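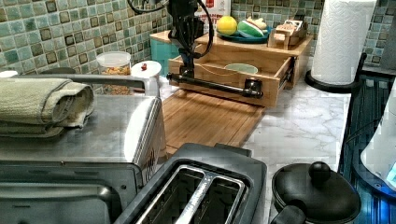

Countertop organizer

A countertop organizer is a small cabinet, usually with one drawer or more, that sits on a kitchen counter and gives you a second level to put things on. I've been writing the storage pages for the Nerkell household wiki for 5 years and this is still my favorite entry (I own two, so I'm biased!).

Materials. Bamboo is the one I see most, and it matches a cutting board nicely. Painted metal exists too, but I find it noisy.

Drawer. A bar handle held on by two posts is easier with floury hands than a knob. Shallow bowls go inside fine; tall mugs don't, and I've jammed mine more than once trying.

Top. Plates, a canister, whatever you grab all day. Mine is 62 cm wide and it fills up by breakfast.

Care. Wipe with a damp cloth, dry right away, and oil bamboo every 3 months or so.

See also: Bread box, Spice rack, Toaster oven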